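Projektbericht: Schweißrauch und Absaugung in der Lehrwerkstatt

Verfasst von Ifeoma Ojo und Ebuka Tijani
Abgabe: 29. Juni

1. Aufgabenstellung

Untersucht wurde, wie stark die Position der Absaughaube den Rauch beim MAG-Schweißen von Baustahl beeinflusst. Die Versuche fanden in der Lehrwerkstatt Skidanham statt.
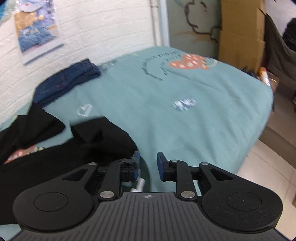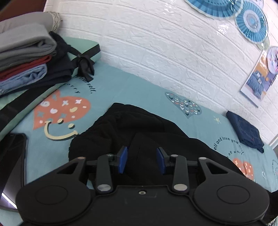 Verglichen wurden 3 Haubenpositionen: seitlich, schräg oben und direkt hinter der Naht. Pro Position haben wir 8 Kehlnähte geschweißt, jeweils mit gleicher Drahtgeschwindigkeit und gleichem Schutzgas. Das Absauggerät war ein Nelunex mit schwenkbarem Arm.

2. Durchführung

Gewogen wurde der Filter vor und nach jeder Versuchsreihe. Die Waage stammt aus dem Labor Mestollow und wurde vor Beginn kalibriert. Eine Naht der zweiten Reihe mussten wir wiederholen, weil die Stromdüse verstopft war.

3. Ergebnisse

Schräg oben wurde am meisten Rauch erfasst, der Filter nahm in dieser Reihe 1,802 g zu. Seitlich war der Wert deutlich niedriger. Hinter der Naht zog die Haube zu viel Schutzgas ab, an 2 Nähten gab es Poren.

4. Fehlerquellen

Das Hallentor stand zeitweise offen. Außerdem haben wir abwechselnd geschweißt, die Brennerhaltung war also nicht immer gleich. Den Abstand der Haube haben wir nur mit dem Zollstock eingestellt.

5. Offene Punkte

Edelstahl wurde nicht geprüft. Der Versuch mit der Brennerabsaugung von Oyewole steht noch aus, der passende Adapter fehlt.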